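4.2 Polling place consolidation and the problem of the missing comparison

The case for closing small polling places is usually made on grounds of cost, and the case against on grounds of turnout. Both sides tend to claim more than their figures can carry. In Kekemer, the county cut its election day sites from 78 to 25 between two general elections, and the local papers were quick to treat the fall in votes cast as proof of harm. The county clerk's office was just as quick to blame a dull ballot. We do not think either reading is safe.

The first difficulty is that the closures were not spread evenly. Of the sites that went, most were in the southern precincts, where turnout had been falling for several cycles before anyone proposed to close anything. A simple before-and-after comparison therefore charges the closures with a decline that was already under way. Amano makes this point in his study of Hunton, and it applies with more force here, where the southern precincts also lost their Tuesday bus service in the same year. How much of the drop belongs to the bus and how much to the polling place cannot be settled from precinct totals.

The second difficulty is distance. Earlier work, including our own, measured the straight line from the centre of a precinct to its assigned site. This is convenient and often misleading. Nartey precinct is cut in two by a reservoir, and voters on the eastern side face a journey that no straight line will show. When we replaced straight lines with road distance, 12 precincts moved from the "little affected" group into the "much affected" group, and the estimated effect of closure shrank. That is an awkward result for anyone who expects longer journeys to keep people at home, and we have not found a comfortable explanation for it. One possibility is that voters in these places had already turned to postal ballots. The county did not keep postal requests by precinct until December, after the change, so the idea remains untested.

The third difficulty concerns what voters were told. The county says that every registered household received a card naming its new site. We have seen the card. It gives the street address of the new site in small type on the reverse and does not say that the old one has closed. Whether households read it is another matter, and the county's own survey, which asked people if they "recalled receiving election information", is too loosely worded to help. A voter who remembered a candidate's leaflet could truthfully have said yes.

Supporters of consolidation reply that larger sites offer shorter queues and better trained staff. The claim may be right, but the evidence offered for it in Kekemer comes from 2 sites, both chosen by the office that ran the programme. Clarkeo, the firm hired to review the change, reports average waiting times without saying at what hour they were taken. A queue at three in the afternoon says little about a queue at six, when people arrive from work. We asked for the hourly figures and were told they had not been kept.

None of this shows that the closures did no damage. A voter who goes to a locked hall and then goes home has lost something, even if the county total barely moves, and precinct averages are a poor tool for finding such people. Our objection is to the confidence with which the totals have been used in court filings on both sides. We would give more weight to a modest record of individual journeys than to another regression on the same precinct returns.
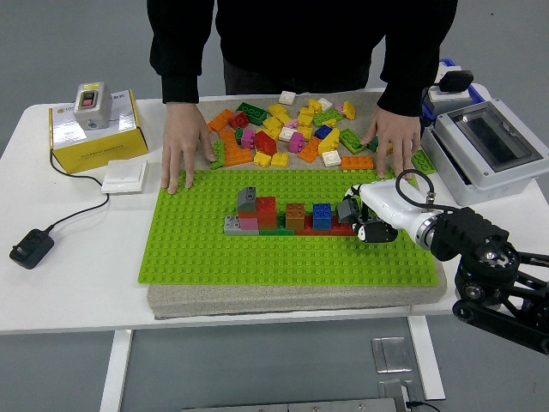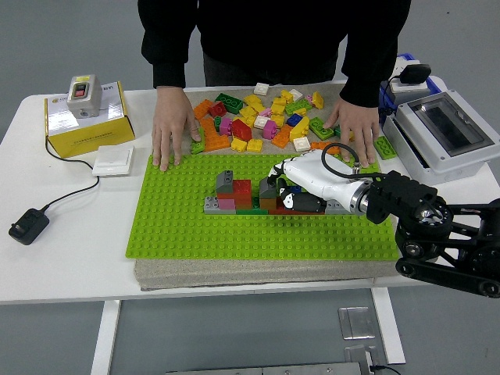 Figure 3. Hands at a green baseplate on a grey base, with loose toy bricks.

The next section turns to early voting sites, where the county kept fuller records and where the order of opening and closing can at least be dated with some care.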